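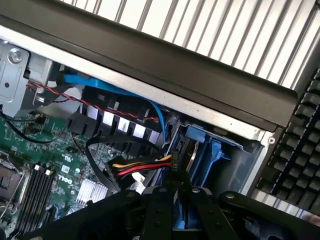
inside of the Dell, side panel off, blue SATA cable still in there

Thread: Dell tower teardown, what do I keep?

slotnine
ok so got an old Dell tower open on the bench. Office clearout, 20 of them total, all the same model, all going through me before September is over. Plan is strip for parts, sell what sells, rest to scrap. Want to do this in a sane order so I'm not fishing screws out of number 14 at midnight.

So far: side panel off, case lying flat. Drives sit in those blue plastic carriers. Question is mostly order. Drives first? Cables first? And is the little chipset heatsink worth anything or do I leave it on the board

mudflap_ray
drives first. always. anything with data on it comes out and goes in a box with a lid before you touch anything else

slotnine
fair. they're supposed to be wiped already but I have no paperwork for that

mudflap_ray
then they're not wiped

Tenpenny
Disagree on drives first. Unplug first, all of it, SATA and power both, tuck the cables out of the way, THEN pull the drives. I did it the other way on a batch from Murkora and snapped the plastic on two SATA connectors bc I yanked the carrier with the cable still on. Two out of 20 doesn't sound like much until one of them is the drive you wanted.

mudflap_ray
well yeah obviously you unplug the drive before you pull the drive. thats what drives first means

Tenpenny
it is not what you wrote

kettle_b
Leave the heatsink. Seriously. Takes longer to get off than it's worth, and a board with its heatsink is a board somebody might buy. Board without it is scrap weight.

What about RAM and CPU? I see slots but can't tell from that one shot if anything's in them

slotnine
one sec, got another pic from the side 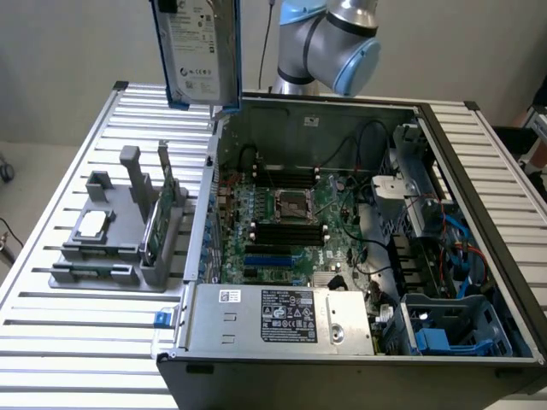
Last edited by slotnine at 4:52 PM. Reason: added second picture

slotnine
ok there. Memory slots empty, no processor in the socket either. So somebody has been at these before me, or at this one anyway. Haven't opened the rest. Hard disk in its blue carrier on the left there.

Tenpenny
No CPU and an open socket. Put a cover on it. Plastic cap, whatever you've got. Bent pins and the board is worth zero. I lost a nice one to a dropped screwdriver

kettle_b
seconded on the socket cover. Standix used to sell bags of them, no idea if they still do. Cardboard and painters tape works for storage if you dont press on it

slotnine
hm ok. I was going to just stack the boards

kettle_b
do NOT just stack the boards

Shih-chieh Huang
I did corporate desktops for a long time. My order, use it or don't:

power cord off, press the power button once, wait
SATA and drive power off at the drive end
drives out, carriers STAY ON the drives
label each drive with the case number, marker on tape
loose cables out, sort by length as you go
power supply
board last, screws go in one cup per machine

Carriers sell with the drives or separately, people who have the same tower and lost theirs will buy them. Don't toss. Same with that white plastic piece up on the drive cage, keep it with the case if the case is going anywhere.

mudflap_ray
one cup per machine is overkill when all 20 are identical. one big tub. done

Shih-chieh Huang
Until one machine turns out not to be identical. But it's your tub.

mudflap_ray
been using one tub since forever, never had a problem

Tenpenny
ray you posted last month asking what a screw went to

mudflap_ray
that was a different project

slotnine
lol. ok going with cups, I have a sleeve of them anyway. What about the cables, are blue SATA cables worth bagging? I've got a shoebox full already

pinwheel
Bag in fives, sell cheap, or give them away with the drives. I listed a lot of 368 once thinking somebody would want bulk. Sat there forever. Broke it into small bags and they went in no time. Thin wires (like that red and black twisted one up by the bracket) just leave in the case, not worth the hassle unless you need it for something

kettle_b
pinwheel is right about the small lots. People want five cables not 368 cables

slotnine
ok and the case itself? steel to the yard?

mudflap_ray
yard. rip the plastic off first or they'll knock the price down

Tenpenny
My yard doesn't care about plastic. Call yours. Mine's Yu, over past the rail tracks, they take whole towers if the drives are out. Some want them bare. 748 lbs last trip and the guy didnt open a single one

mudflap_ray
must be nice. mine picks through everthing

Shih-chieh Huang
One thing. Before you pull any boards, check which cases still have CPU and RAM. If they're all bare like this one, your numbers change a lot. Boards with nothing in them move slow. I'd open all 20 first, write down what's in each, then decide if it's even worth the evening.

slotnine
ugh. yeah. makes sense. I was going to go one at a time start to finish

kettle_b
Open all, list, then strip. Shih-chieh is right. Spreadsheet. Column for drive yes/no, RAM, CPU, power supply

pinwheel
or a legal pad

slotnine
legal pad it is. Any idea on the drives, sell or shred? Hukorex quoted me for shredding but it's per drive and adds up

Tenpenny
wipe and sell if they pass a full test. shred the ones that dont. Full test, not the quick one

mudflap_ray
I'd drill em all. not worth somebody's payroll ending up on ebay

Tenpenny
a full overwrite is fine, ray, it's not 1943

mudflap_ray
drill

slotnine
gonna ask the office what they want done w/ the drives, they can decide. will post the list once the other 19 are open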